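Why Does Popcorn Pop?

Have you ever stood in the kitchen listening to popcorn go off like tiny fireworks? Pop! Pop-pop! POP! It smells amazing, it sounds amazing, and the science inside each little kernel is every bit as good as the snack.

Let's start in the paddock. Popcorn is a kind of maize, the same big plant family member that gives us corn on the cob. But you can't pop just any corn. Sweet corn has a thin, soft skin, so it shrivels when you heat it. Popcorn has a super-tough skin called a hull, and that hull is the secret to the whole thing.

What's inside a kernel?

Each kernel is a seed. It has 3 main parts:
The hull – the hard, shiny coat on the outside.
The germ – the tiny part that could grow into a new plant.
The endosperm – a store of starch, which is food for the baby plant.

There's a little bit of water hiding in there too. You can't see it or feel it, but it's soaked all through the starch, and without it you'd never get a pop!

Heating up

When a kernel gets hot, the water inside it gets hot as well. Water usually boils at 100 degrees Celsius and floats off as steam. Inside a kernel, though, the steam has nowhere to go. The hull holds it in, so it pushes and pushes, harder and harder, and the starch goes soft and gooey like jelly.

Then, at close to 180 degrees, the hull can't hold on any longer. It splits! The steam bursts out, the gooey starch puffs up into foam, and the foam cools and sets in a flash. That white fluffy bit you eat is the endosperm turned inside out. How good is that?

Butterflies and mushrooms

Popcorn comes in two main shapes. Butterfly popcorn has wings sticking out all over the place, and it's lovely and tender. Mushroom popcorn is round like a ball, so it doesn't break easily when it gets coated in caramel. Have a look through your next bowl and see which colour and shape you like best.

What about the microwave?

On a stove, the heat travels from the pot into the kernel. A microwave oven does it another way. It sends out invisible waves that make the water in the kernel jiggle about very fast, and all that jiggling turns into heat. The plate inside goes round and round so that the food gets its share of waves on every side. 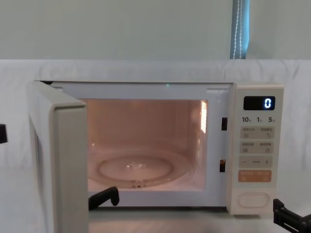

Clesitz wrote in to say that there are always hard kernels left at the bottom of the bowl, and are they just lazy? Great question! We call those ones old maids or duds. Some have a tiny crack in the hull, so the steam sneaks out before it can build up. Others have dried out and don't have enough water left to make steam. Keeping your kernels in a jar with a tight lid helps them stay poppable – and always ask a grown-up to help with the hot part.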